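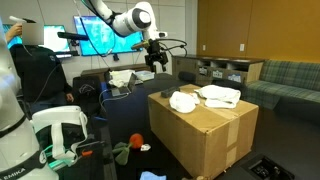 LAB PRACTICE / INTERVIEW

Two ways to hold a towel

Marius Onu has spent most of February comparing input devices for the arms at Navetti. The task is cloth: pick up a towel from the top of a cardboard box, lay it flat, fold it. The gripper is a black parallel model with two fingers, and it stayed the same throughout.

"Changing the fingers and the controller together tells you nothing about either," he says.

Operators worked with a handheld controller first, then with the fixed handle fixture. Each produced 600 attempts per operator. The full log, which includes discarded runs, holds 3871.

Onu found the handheld faster to learn. Its weak point was wrist rotation. "People turn the hand past what is comfortable, release the clutch, and re-grip. Every re-grip is a pause in the trajectory, and during a pause the cloth sags."

The fixture had fewer pauses but tired the forearm, and operators asked for a break after 2 sets.

Noémie Tanguy, who maintains the control software, is less interested in the hand device than in the fingertips. "With one layer of terry, either controller is fine. With a thin sheet you close on the box instead of the fabric. That is a compliance problem."

She has lowered the closing force 3 times and wants softer pads before the next round. Cable routing at the wrist is also on her list.

Onu would keep the handheld for short tasks. Tanguy has not signed off on either. The pads are on order from Riviere.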